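### 3.2 Who reads the inspection records, and how

We turn now to the part of the work that took us longest, and which we had expected (rather hopefully) to finish in a fortnight. The Plasstead station keeps a written record for every weld in its cooling water pipework, and by the close of the May outage there were 1,566 of them in the store. Each holds the ultrasonic readings, the name of the procedure followed and a short note in the inspector's own words. It is those notes that interest us here — they are where doubt gets written down, if it gets written down at all.

We drew 288 records from the store, spread evenly over the four pipe runs, and gave each one to two readers working apart from one another. Nineteen had to be set aside as the notes were too faint to read after scanning, which left 269 for the comparison. The readers used the Hadik wording guide, with the small changes described in Section 2, and were asked to mark any phrase that suggested the inspector would have liked a second look. They were free to take as long as they wished, and some of them very kindly took a good deal longer than we had any right to ask.

Agreement was better for the shorter notes than for the longer ones, and it was weakest of all on the Lei run, where the older forms leave only a narrow space for remarks and inspectors had fallen into a shorthand of their own. We return to this in Section 4.

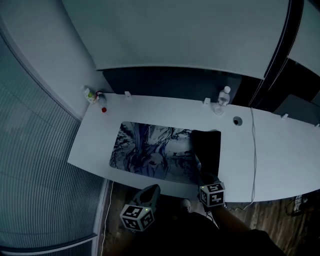

**Figure 3.** White desk with a curved front edge and a large printed mouse pad.

### 3.3 Comparison with the Illilar records

The Illilar station uses a newer form, with a tick box for doubtful readings, and so we could check our readers' marks against the inspectors' own.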